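밀린 책

10월까지만 해도 나는 분명히 계획이 있는 사람이었다. 연말에는 새 책을 한 권도 안 사고, 침대 옆에 쌓인 것부터 읽기로 했단 말이다. 그런데 알룬 그로나우가 신작을 냈다. 제목은 『트리네레로』, 7년 만의 장편! 이걸 어떻게 참나.

퇴근하자마자 오사블리 서점으로 뛰어갔더니 마지막 한 권이 남아 있었고, 그 위에 손이 하나 얹혀 있었다. 헤빈 란데그였다. 독서 모임에서 내가 추천한 책마다 "중반이 늘어지던데요" 하는 바로 그 사람.

"먼저 읽고 빌려줄게요." 헤빈이 말했다.

"언제요?"

"음, 제가 좀 밀려서요. 지금 아홉 권째 대기 중이라."

아홉 권! 나는 속으로 웃었다. 우리 집에는 그 두 배가 넘게 있는데. (자랑할 일은 아니다, 나도 안다.) 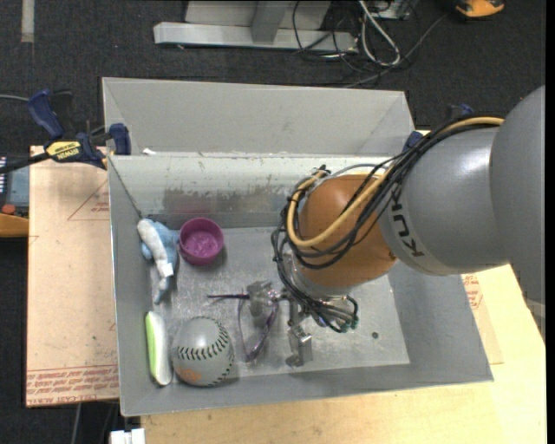 결국 우리는 반반씩 돈을 내고 책을 샀다. 일주일씩 번갈아 읽되 여백에 메모를 남겨도 된다는 조건이었다. 첫 주는 헤빈 차지였고, 나는 그동안 로크빌 배경의 추리소설을 붙들고 있었는데 범인이 누군지 하나도 안 궁금했다. 머릿속이 온통 트리네레로였으니까.

드디어 책이 내 손에 왔다. 첫 장을 펴자 연필 글씨가 보였다. '여기 좋음.' 세 쪽 뒤에도 또 '여기도.' 아니, 이 사람이 좋다는 말을 할 줄 알았어? 나는 소설을 읽는 건지 헤빈을 읽는 건지 모르는 채로 새벽 두 시까지 페이지를 넘겼다. 주인공 쉬에가 언니의 편지를 태우는 대목에는 아무 말 없이 밑줄만 있었는데, 나도 딱 거기서 코를 훌쩍이던 참이었다. 그래서 밑에다 썼다. '나도요.'

다음 주에 책을 돌려주면서 괜히 딴소리를 했다.

"중반이 좀 늘어지던데요."

헤빈이 나를 한참 보더니 책을 펼쳤다. 내가 쓴 글씨가 나올 때까지 천천히, 한 장씩. 얼굴이 화끈거려서 나는 신간 코너 쪽으로 도망쳤다. 뒤에서 헤빈이 불렀다.

"저기요, 다음 건 뭐 살까요?"

나는 아무거나 제일 두꺼운 걸로 집어 들었다.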